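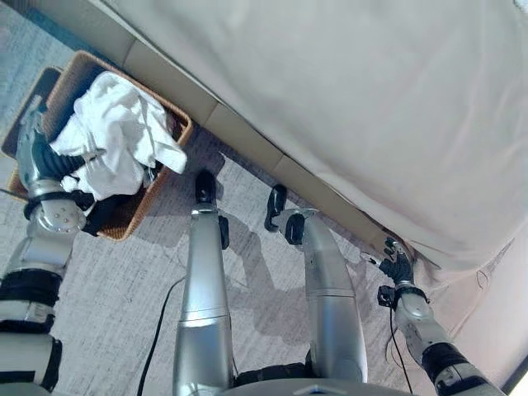
Stosora voulait vendre du vent, elle vend surtout des papiers

Le 6 juin 2019, la société Stosora a publié ses chiffres d'exportation avec un enthousiasme que ses propres tableaux ont du mal à suivre. Le fabricant de petites éoliennes et d'onduleurs annonce une hausse de ses ventes hors d'Europe, une présence dans 7 pays et un carnet de commandes « historiquement dense ». Il faut descendre jusqu'à l'annexe, rédigée dans un corps de caractère destiné aux myopes courageux, pour apprendre que sur les 3000 machines promises en début d'exercice, 452 ont quitté l'entrepôt.

Les autres attendent. Certaines attendent un certificat d'origine, d'autres un bateau, et un lot complet attend que deux administrations se mettent d'accord sur la catégorie douanière d'un mât livré sans ses pales. Pour la première, il s'agit d'un composant d'énergie renouvelable, exonéré de droits. Pour la seconde, un mât sans pales est un poteau, et les poteaux sont taxés.

« Nous avons proposé d'expédier les pales dans le même conteneur, explique Kvido Kováčik, directeur des exportations. On nous a répondu que le conteneur deviendrait alors un ensemble mixte et qu'il fallait un troisième formulaire. » Le formulaire en question existe bien. Il est en cours de révision depuis novembre.

L'affaire prêterait à sourire si elle ne touchait que Stosora. Or le distributeur Brundley, qui devait installer les machines chez des exploitants agricoles et dans quelques villages mal raccordés au réseau, a déjà encaissé des acomptes. Ses clients ont coulé des socles en béton, tiré des câbles et, pour les plus prévoyants, résilié la location de leur groupe électrogène. Brundley leur propose désormais de prolonger ladite location à un tarif préférentiel. Le fioul n'est pas compris.

La concurrence, de son côté, ne s'attarde pas en condoléances. Willier, qui assemble ses turbines directement dans les pays acheteurs, assure avoir reçu un nombre inhabituel d'appels ces dernières semaines. L'entreprise contourne le problème du poteau de façon assez simple : elle achète les mâts sur place, chez des gens qui fabriquent des poteaux. Les pales voyagent seules et personne, pour l'instant, n'a songé à les classer parmi les ventilateurs.
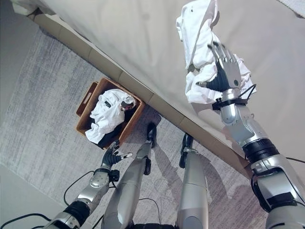 Reste la question du prix. Stosora avait bâti son offre sur une baisse des coûts de production, obtenue en confiant la fonderie et le bobinage à l'atelier Pešek. La baisse a bien eu lieu. Elle a ensuite été absorbée par le stockage, les pénalités de retard et les honoraires d'un cabinet spécialisé dans le classement tarifaire, dont la première note concluait à la nécessité d'une seconde note. Chez Pešek, on continue de livrer au rythme prévu par le contrat, ce qui est irréprochable et remplit l'entrepôt un peu plus chaque matin.

La direction se veut rassurante. Elle évoque un « décalage de calendrier » et confirme ses objectifs annuels, tout en précisant que l'année pourrait être comprise au sens de l'exercice fiscal, lequel se termine plus tard. Les actionnaires, réunis pendant environ 6 heures, ont approuvé les comptes. Ils ont aussi approuvé un changement de logo -- une hélice stylisée, avec ses pales -- et reporté l'examen du dividende.

Sur le fond, le dossier illustre une difficulté que les professionnels du secteur connaissent bien. Les équipements renouvelables bénéficient de tarifs avantageux lorsqu'ils arrivent entiers, mais une éolienne, même petite, voyage mal en un seul morceau. Les panneaux solaires posent moins de problèmes : ils sont plats, ils s'empilent et ressemblent à des panneaux solaires. Les onduleurs de Stosora ont d'ailleurs franchi la frontière sans encombre, au point que plusieurs clients ont reçu de quoi convertir un courant qu'aucune machine ne leur fournit encore.

Une réunion entre les deux administrations doit se tenir avant la fin de l'été. L'ordre du jour comporte un point unique, la définition du mât. Kvido Kováčik y assistera en qualité d'observateur, sans droit de parole, mais avec une maquette. Il a demandé s'il pouvait l'apporter démontée. La réponse doit lui parvenir par courrier.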